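The Back Table, Catero Rooms
A small gallery by Amado Tagle
Melbourne 3000
Posted 22nd September

Other people's gallery pages have sunsets. I have a table at the back of a rented room, some black cloth, a set of coloured letters and a microwave, and I've grown fonder of the lot than is probably healthy.

The Catero Rooms are upstairs, two flights, with a landing built for people who have never had to carry a table. When we took the place in May it had grey walls and carpet the colour of old tea. The plan was to brighten the back wall, so naturally we bought black cloth. I stand by it. Bright letters on a pale wall look like a kindergarten on parents' night. Put the same letters on black and they look as if somebody had a budget.

The budget was thirty dollars. Most of it went on the cloth, which came off the end of a roll at Amato, the remnant shop, where they fold fabric as though it has personally offended them. I was told the creases would drop out if it was left hanging. They say the same about my shirts. I've since been told to use a steamer, a damp towel and, from one neighbour, a bath with the tap running hot. There is no bath at Catero.

For anyone planning something similar, a few notes.

Cloth wants pinning at the top corners first. Start in the middle and you'll end up with a slope, then you'll fix the slope, and by then it's dark and you've got a different slope. Let the sides fall where they like. I spent an afternoon trying to make mine hang flat and it went back to its folds the moment I left to make a cup of tea.

Letters should be cut bigger than you think. On the kitchen bench they look enormous, and from the doorway they look like confetti. Give each one an outline in a darker shade of its own colour, which hides a wobbly scissor line and also makes people think you own a better printer.

Don't measure the spacing. I know. I own a spirit level, a Temon, and I'm proud of it, and it was no help at all with a lowercase "a". Lettering goes by eye. Once you accept that, one letter will go up crooked, everybody will like that one best, and you'll be forbidden from straightening it. I've been forbidden twice.

Mix your capitals and your lowercase if you feel like it. A retired signwriter down the hall at Silar told me it was a crime. He then borrowed my pins.

As for furniture, a pale wooden tabletop against black cloth does most of the work for you. I'd wanted something darker and was outvoted, and the majority has been insufferable ever since, mostly because the majority was right. Pale timber shows every ring from every mug, though, so buy coasters. We did buy coasters. I believe they're in a drawer.

Then the microwave. Every shared room has one and every shared room argues over it. Ours moved to the back table because the power point is there, and because the bench beside the sink belongs to the kettle by ancient right. It has a dial, which I consider the last civilised way to heat soup. You turn it, it goes round, there's no menu and it has never asked me what sort of potato I have. The shipping label has stayed on top through several declarations that someone would peel it off. I've made two of those declarations myself.

A rule went up on the landing in my handwriting: no fish, no popcorn after lunch, wipe the plate. The first was obeyed, the second was debated, and the third I'd like to raise again at whatever we're calling meetings these days. I once filled in a 3000-word fit-out form for the building without complaint, so I don't think a damp cloth is too much to ask of other people.

I had intended to put up more pictures, with proper titles and a bit about each. One has been chosen, titled and captioned, and I'm pleased with it, so the gallery is open.

1. Cloth, Letters, Lunch
"Fast" on the top row, "UMI" underneath, with the cream F at the angle I'm no longer allowed to correct. The peach M got the most paper and looks pleased about it. Midea microwave to the left, label and all, and a little glass bottle with a pink band on its label keeping it company.

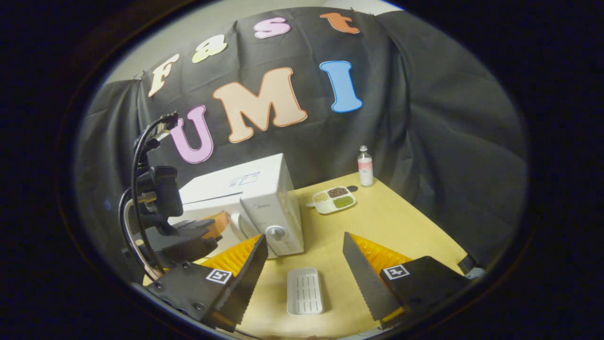

Brunello De Luca: Try a hairdryer on low before you peel any shipping label, Amado. Warm it from one corner and go slowly and it lifts in one piece. I left mine on for years and by then it took metho and most of a morning. And the coasters are in the second drawer, under the tea towels.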